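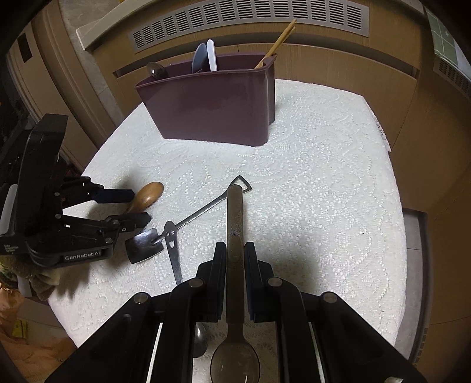
Denport lab pauses gripper work after jaws fail to release

January 8, 2026

Mudumetti has stopped all use of its paired kitchen grippers at its Denport site after one of them held on to a metal spoon and would not open when told to. No one was hurt. The company says the pause covers both the hand-held units and the arm-mounted version, known in-house as Kettle, which uses the same jaw assembly.

The fault came up during a utensil sorting task, in which spoons, spatulas and chopsticks are moved between a table and a caddy. Operator Nahom Gebreyes had closed the gripper on the handle of a serving spoon and gave the open command. The jaws stayed shut. He gave it again, then set the tool down on the table and switched off the power at the wall.

"The motor was humming but the fingers didn't move," Gebreyes said. "I waited for it to stop before I put my hand anywhere near it."

The jaws stayed closed for nine minutes with the power off. They should go slack within a few seconds so that a trapped object, or a trapped finger, can be pulled free by hand. That second failure is the one the company is treating as a safety matter.

Thu Lò, who runs hardware testing at Mudumetti, said her team took the unit apart the same afternoon and found that a pivot pin had worked partway out of its seat and was pressing against the finger linkage. With the pin in that position, the return spring could not push the fingers apart. The pin had been refitted in August during a routine service, and the service sheet does not show whether it was checked for tightness afterward.

"The release is meant to work with no power and no software," Lò said. "On this unit it didn't, so we can't say it works on the others until we've looked at them."

The company has 59 units with the same jaw design. Each one will be opened, the pins measured and the spring checked, and then run through 1000 open and close cycles with a metal handle in the jaws. Until now the check after a service was 200 cycles with nothing in them. Lò said the first batch showed two more pins with slight play – neither had jammed.

Zorach, the machine shop that supplies the pins, has been sent the damaged part along with several new ones from the same delivery. The shop said it would report back on the fit but did not comment further.

Mudumetti has also changed its instructions for operators. Anyone whose gripper fails to open is to cut the power, leave the object where it is and call the hardware desk. Pulling on the object or prying at the fingers with another tool is no longer allowed, even with the power off.

Work with the grippers will resume unit by unit as each one passes. The company gave no date for the full set, and Kettle will be the last to return.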